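Lists > Gambridge Makers > Archive > May > Open day at Closeck

Hi all,

I promised to write up the Closeck open day for those of you who couldn't make it out to Doltdale, so here goes. Sorry it's long!

Quang Mai asked before the trip:

> Is it worth the drive if I don't know anything about robots? And do they
> let you touch the stuff or is it all behind a rope?

Yes, and yes they do! No ropes anywhere. It's one ordinary office floor, white walls, desks and office chairs, people getting on with their jobs while we wandered through. I'd pictured something a lot more like a car plant. The part I liked best was the hand-held grippers. You pick one up, you do a chore with it, and the recording is what they use to teach an arm the same chore later. Our host said they had 342 good recordings of one tabletop task and were hoping to reach 800 before summer. A "good" one means you didn't fumble it or wander off halfway (I fumbled it. Twice.)

The view from the gripper itself is very wide and very round, and it takes a minute to get your head around which way is up: 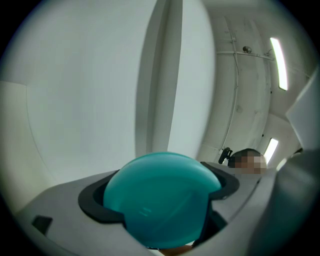

Quang says the fisheye would drive him nuts, and he'd like to know whether the software flattens it out first or just learns from the bent version. He also wonders why they don't use a plain webcam and save the trouble.

I asked about the webcam and the answer was that a narrow lens loses the room the moment your hand gets close to anything. The flattening question I forgot, sorry Quang, I'll email them.

After that we got to the two-handed setup, one gripper for each hand, with the white cubes on them covered in black and white patterns. Those are for tracking where each hand is. You work at a small white table and there was a spray bottle out on it, turquoise with a pink trigger, the kind you'd have under the sink. I love that - all that gear and it's a spray bottle.

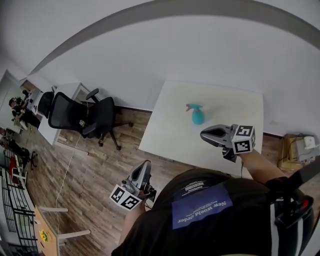
My arms were tired way sooner than I'd like to admit. The grippers aren't heavy, but you're holding them out in front of you and trying to move slowly, and you can't feel what you're squeezing the way you can with fingers. Correa was much better at it than me and has been unbearable in the car pool ever since.

They're doing another one in the fall. If you want in, reply to me off list and I'll put you down. Bring a sweater, the AC was fierce, and eat first - the snacks went fast.

> Also can someone bring back my soldering iron

It's in my trunk, Quang. Come get it!

Gambridge Makers list | Contact the list owner | Back to top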